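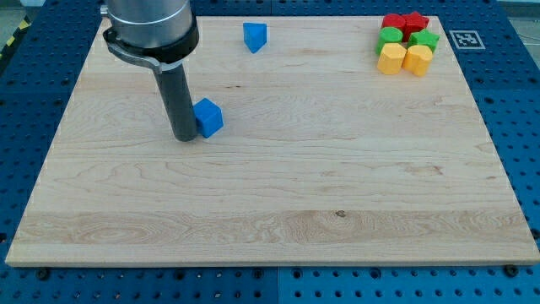
From: Iwona Bielecka
To: clastine-dev
Subject: Re: push primitive, contact offset

Waraporn Siriwan wrote:
> With the grain board, segmentation splits the cluster into
> 8 objects. Is that the mask or the depth merge?

The mask. Raise min_area to 200 and run it again. Depth is fine.

Separately, the planner still treats the cube and the prism as one class as both are blue. Shape needs to go into the key -- colour alone won't do. I have a patch against the March branch, two files, no tests yet. Zlata, can you review?

Iwona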